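Durndale Work Table, White

We've been making the Durndale for a good long while now, and it's still the table we'd pick for our own homes (and have!). It's a big, plain, matte white top with plenty of room to spread out, whether you're sorting buttons, wrapping presents or rolling out a pie crust while somebody does homework at the other end.

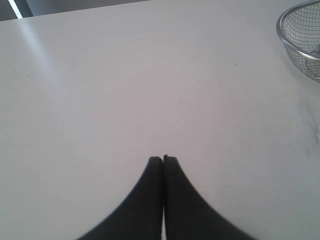 The smooth finish wipes down with a soft cloth and a little dish soap. Please go easy with scouring pads, as they'll leave shiny patches on a matte surface, and we'd hate for that to happen to yours. Set it near a window if you can. It's a lovely table to work at in the morning!

Legs come in two heights and pack separately. Allow 12 working days for delivery, and ask for Saoirse Carroll if you need a hand choosing.

Wire-mesh baskets are sold on the Filtska page.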